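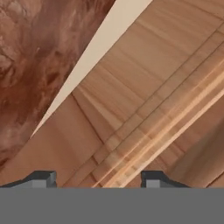 Lendby学院机器人社春季赛改在仿真厨房进行

本报讯 Lendby学院机器人社的春季操作赛本月改为线上举行，参赛学生不进实验室，各自在家编写程序，控制仿真厨房里的机械臂完成取放碗碟、开关柜门等任务。资格赛已于2020年4月的一个星期二结束，28支队伍提交了可以运行的程序，全部进入正赛。

春季操作赛由Lendby学院机器人社主办，Amalside市另外几所学校的学生也可以报名。往年比赛在学院Milošević楼一层的实验室进行，各队轮流使用同一台机械臂，每队上机的时间很短，调试多半要排到晚上。今年校园关闭后，社里讨论过推迟到秋季，最后决定保留原来的日程，把场地换成名为Zoko的仿真环境。

Zoko是机器人社几届学生接力写成的课程项目，最早只有一张桌子和几个方块，供一年级学生练习坐标变换。后来陆续加入了抽屉、带铰链的柜门和一套厨房家具。春季赛使用的就是这套厨房：木纹台面、台面上方的吊柜、下方的地柜，以及一台白色机械臂。柜门、把手和碗都参与碰撞计算，夹爪碰到哪里，程序的运行记录里都能查到。

今年的报名人数比社里预计的多，共有140名学生登记，分属计算机、机械、电气和工业设计等专业，其中一部分人此前没有接触过机械臂。每队人数由学生自行商定，允许跨校组队。部分队伍在报名后合并，也有人因为课程冲突退出。

负责赛务的三年级学生Szu-yu Fu介绍，正赛的基本任务是把台面上的碗放进吊柜。柜门的初始状态由系统给定，有时开着，有时关着，碗的位置和朝向也会变动。程序只能读取两路画面和各关节的角度，一路来自夹爪根部的相机，另一路来自厨房一侧的固定视角，不能直接向仿真环境查询物体坐标。

“去年有几队是把位置量好写死在代码里的，那时候桌上贴了胶带，碗每次都放在胶带上。今年没有胶带了。”她说。

两路画面的特点差别很大。夹爪相机离目标近，能看清指尖与物体之间的空隙，但手臂一转动，画面里的台面和柜板就会跟着倾斜，木纹和板缝变成一道道斜线，程序容易把板缝当作物体的边缘。固定视角比较稳定，问题在于手臂伸进柜子时会遮住一部分视野。多数队伍的做法是先用固定视角确定碗和柜门的大致方位，靠近以后再切换到夹爪相机。

资格赛的任务比正赛简单，只要求机械臂从停放位置出发，移动到指定的碗上方并保持静止，不需要抓取。评判由脚本自动完成，每份程序在30种不同的摆放下各运行一遍，指尖最终位置落在允许范围内即算通过。运行结束后，各队会收到一份日志和一段回放，对结果有异议的可以在次日中午以前提出复核。

复核中争议最多的是碰撞判定。按照规则，夹爪擦碰台面不扣分，手臂中段撞上柜门则该次运行作废。有队伍提出，自己的手臂只是从门边经过，日志里却出现了接触记录。赛务组逐段查看回放后发现，左侧柜门的碰撞模型比看到的门板略厚，向外多出了一层。 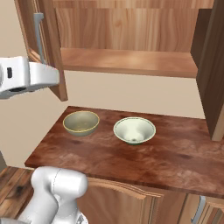 柜门打开后朝向操作一侧，手臂要从门旁绕进来，余量本来就不大，模型多出的这一层对结果有影响。赛务组在当晚修正了模型，并把受影响的运行全部重做。重做以后，有两支队伍的成绩从未通过改为通过，没有队伍的成绩因此下降。修正后的厨房文件已经发给各队，正赛以新文件为准，仍在使用旧文件调试的队伍需要自行更新。

另一项改动涉及碗。Zoko厨房里的碗深浅不一，有的口沿直，有的口沿外翻。夹爪是两指平行式，抓取时一般让一根手指进入碗内，另一根留在碗外，夹住碗壁提起。碰到宽而浅、口沿外翻的碗，指尖的接触面不容易贴平，碗在提起过程中可能打转。有队员建议正赛只用深碗，赛务组没有采纳，但把浅碗的摩擦系数调到与深碗一致，并在规则中写明了数值的查询位置。

“调一样了就不会有人说抽到浅碗吃亏。”Szu-yu Fu说，“形状还是不一样，这个要他们自己去处理。”

各队采用的方法也不相同。由机械专业学生组成的队伍大多沿用课上学过的轨迹规划，先算出一串中间点，再让手臂依次通过，优点是动作可以预先检查，缺点是一旦视觉识别出错，后面的动作全部跟着偏。计算机专业的几支队伍尝试用演示数据训练模型，由队员手动操控仿真机械臂，录下取碗、抬升、入柜的过程，再让程序学习。其中一支队伍在三周里录了660段演示，队员之间排了班，白天上网课，晚上轮流操控。

这支队伍的成员在社内交流会上谈到，录制的数量多并不能解决所有问题。最初一批演示几乎都是从右侧接近碗，训练出来的程序也只会从右侧走，遇到碗靠近台面左端的情况，手臂会在空中反复调整。后来他们把接近方向写进录制计划，要求每个人换着方向操作，并删去了一部分动作犹豫、停顿过长的片段。

还有队伍在放置环节改了思路。吊柜内有一层横隔板，碗可以放在隔板上，也可以放在柜子底板上，两处得分不同。放隔板得分高，但手臂需要抬得更高，夹爪还要避开隔板前沿。一些队伍决定先保证底板的得分，等程序稳定以后再考虑隔板。按照规则，同一次运行中不能中途更改目标，程序须在启动时声明放置的位置。

设备条件是线上比赛的另一个难点。在实验室里，所有队伍用的是同一台控制计算机，现在各人使用自己的电脑，仿真运行的快慢不一。为此，赛务组规定计时一律采用仿真时间，与电脑的实际运行速度无关，最终成绩也以学院服务器上的运行结果为准，学生本机的结果只作参考。没有独立显卡的学生可以向社里申请远程账号，账号按时段分配，每晚统一清理没有结束的进程，需要保留的数据请提前存到个人目录。

远程账号开放的头几天，服务器多次因为内存占满而停止响应。原因是部分程序把每一帧画面都留在内存里，运行时间越长占用越多。社里随后发布了一份示例代码，说明怎样按固定间隔读取画面并及时释放，同时给每个账号设置了内存上限。超过上限的进程会被终止，日志中会写明终止时间。此后服务器没有再出现同样的情况。

机器人社原定每周在Milošević楼举行的答疑也改到了线上。答疑分为两段，前半段讲共性问题，后半段由各队预约单独讨论。近两次答疑中，被问得最多的是相机标定和夹爪开合的时机。赛务组整理了问答记录，放在社内共享目录下，外校队伍可以凭报名邮箱查看。

对于没有机械臂基础的学生，社里安排了三次入门课，内容包括关节与末端坐标的换算、夹爪控制以及如何阅读运行日志。课程作业不计入比赛成绩。授课的高年级学生要求每个人先完成一个小练习，让手臂从台面边缘移动到柜门前停下，再原路返回。练习里出错最多的是单位，有人把角度直接当作弧度输入，手臂一启动就转过了头。

工业设计专业的几名学生没有编写控制程序，他们为Zoko补充了新的木纹和石纹贴图，并调整了柜内的光照。赛务组表示，正赛会更换部分表面的贴图，更换范围不提前公布，目的是检验各队的识别程序对颜色和纹理变化的适应程度。练习用的厨房文件中附有几种贴图供各队试用，正赛所用的不一定包含在内。

正赛规则的最终版本已经发到各队邮箱。与初稿相比，主要变动有以下几处：每队提交的次数上限不变，但最后一次提交自动作为正式成绩，不能再从历次提交中挑选；运行中如果碗掉落在台面上，允许重新抓取，掉到地板上则该次运行结束；柜门最终是否关闭不影响基本分，关上可以获得附加分；附加分只在基本任务完成后计算。

规则发布后，有外校队伍询问柜门的附加分是否对初始状态为打开的情况同样适用。赛务组答复，两种初始状态一视同仁，只看运行结束时的门是否关上。对于右侧柜门，如果程序全程没有触碰，也按结束时的状态计算。

正赛期间，各队的回放将在全部运行结束后统一公布，比赛进行中不设实时排名。取消实时排名是几名上届队员提出的，理由是去年有队伍看到名次变动后临时修改参数，反而把原先能完成的动作改坏了。也有学生认为没有排名少了些气氛，社里表示下一届会再征求意见。

按照目前的安排，排名靠前的队伍将在9月获得Milošević楼实验室的上机时间，把仿真中写好的程序移到实体机械臂上运行。实体环节单独计分，不影响春季赛名次，能否如期进行要看届时校园的开放情况。实验室目前没有吊柜，机械专业的学生正在绘制一个可拆卸的木柜图纸，尺寸参照Zoko厨房，铰链和把手准备另行采购。

正赛提交通道将在资格赛复核全部结束后开放，具体时间由赛务组以邮件通知。队名、队员名单需要更改的，请在通道开放前由队长回复报名邮件办理，开放后不再受理。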